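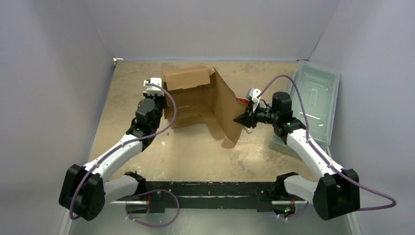
Cardboard is the hardest thing the Stidex returns depot in Prondlow handles. A steel part arrives the same shape every time. A box that has been through the mail twice comes back soft at the corners, taped over old tape, with one flap longer than the other. Opening it, checking it and deciding whether it can ship again took a person less than a minute, and for years the depot saw no reason to look at the job. Now the work is shared with pairs of arms from Mikix, mounted on a common beam, one to each side of the box. With the carton opened toward the front of the table and a wide flap lying over its top left part, the left gripper stays close against the edge while the right one points at the outer face of the side panel. The purple cables arch to the right past the left wrist and high above the right one, a routing the line technicians settled on after the first set chafed through at the elbow.

The depot processes 812 returned cartons on a normal shift. Before the change, all of them went across benches staffed by packers, who cut, unfolded, inspected and sorted by hand. The arms now take 600. The remainder are crushed, damp or odd-sized cartons, and those still go to the benches.

That split has changed the work more than the head count. No packer was laid off when the cells came in, though two open positions were left unfilled. The easy cartons are gone from the benches, and with them the slack they provided. A packer used to get a run of clean boxes between bad ones. Now every box is a bad one, and the old hourly target, written for a mixed stream, was dropped in September after the packers asked for it to be recalculated.

Other jobs have appeared. Each pair of cells has an attendant who clears stalls, swaps gripper tips and marks failed attempts on a screen. The position pays one grade above packing and requires 79 hours of training, most of it on lockout procedure and cable inspection. Attendants report fewer sore wrists. They also report that the shift feels longer, particularly after 2 p.m., when volume drops and a cell may run without a stall.

The building itself has seen this before. It went up in 1941 as a box plant for the Pacheco cannery, and the folding machines installed there removed one kind of hand work and created another – feeding, oiling, unjamming. The floor bolts from those machines are still in place under the east aisle.

Stidex plans a further row of cells next spring. The benches will stay, with better lighting and a new target still under negotiation.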